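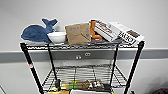 About Sernberg

Sernberg sells secondhand and surplus household goods. Seija Ruotsalainen opened the shop with one set of wire shelves and a folding table. We now keep 3,000 items in stock, from bowls and cushions to toys and boxed goods that were never used.

Most of what we carry comes from house clearances and store returns. Everything is checked, cleaned if it needs it, and priced before it goes on a shelf. Small items are kept on open wire shelving so you can pick them up and look at them. Packaged goods usually go on the lower shelves.

We moved to our current space on Jernley Street in June. It has 800 square feet of floor and parking in back. Donations are accepted at the side door until 4 p.m. We do not take mattresses or large appliances.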